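Notebook, bench 2, Driko shared workshop
October 20, 2019

Continuing from the last entry. The goal is still the same: the arm must take one loose piece from the floor of the box and put it in the correct hole of the red foam sorter, without me touching anything between start and finish.

First, the thing which cost me the morning. The Z axis was losing steps again. I suspected the driver, then the power supply, and I changed both for nothing. The real problem was the set screw on the coupler. It had a flat to sit on, but I had tightened it against the round side of the shaft. Now it is on the flat, with a drop of thread locker. I ran 200 moves up and down and the zero did not shift in any way that I can measure with the caliper. Please, if you borrow this arm for the Triseno project, do not loosen this screw.

Camera. It is fixed now to the bracket and not to the tripod, so the calibration should survive if somebody bumps the table. I made the calibration again with the printed grid. The exposure is locked at 172, with auto exposure off, because with auto on the red foam was making everything else too dark. Glossy wall at the back is still giving me reflections. I would like to cover it with matte paper, but I have only white and I want gray. To buy.

Fingers. The old ones were too thick to come down next to a piece without pushing it. The new pair is flat and long, brown, cut with the small saw and sanded by hand. They are a little flexible at the tips. I thought it would be bad, but for the grip it helps. The closing force is set in the Veron controller at 23 percent. With more than this the fingers bend outward and the piece turns when it is lifted.

Software. I wrote the approach again in three stages: above the piece, down, close. Before it was one curved motion and I could never tell which part was wrong. Now there is a wait of 500 ms between the stages - slow to watch, but the log is readable. Later I can shorten it.

Pieces. I started with the arch because it is the one with a clear direction. The circle forgives everything, so it teaches me very little. For the arch the rotation has to be right, and the gripper has to hold it by the flat faces and not by the two corners on top. Detection of the angle works when the piece stands upright. When it lies on its face, the outline is seen differently and the angle comes out wrong by a quarter turn. I did not solve this.

Start position for the arch test, sorter on the left side and piece standing behind it:
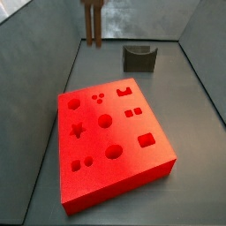

Problems still open

- Sorter is not fixed to the floor. If a piece catches on the rim of the hole, the whole block can slide. Double tape, or two small stops in the corner?
- Cable of the gripper is too short when the arm goes to the far right. Ask at the Jaramillo shop if they have the longer one.
- The two small squares are very near to each other. The program picks sometimes one, sometimes the other. Both are correct, but it should decide once and stay with it.
- Write the hole positions in a file, not inside the code.

Next time: the stops first, then the arch again, then the star.

Comments (3)

benchrat: I had the same thing with foam sliding. Double tape leaves glue on it, I would go with the stops.

Reply from author: Thank you, stops it is. I will make them from the same piece as the fingers, there is some left.

q_lathe: Did you try a small chamfer on the edge of the arch piece? On my sorter it made a big difference for the last few millimeters.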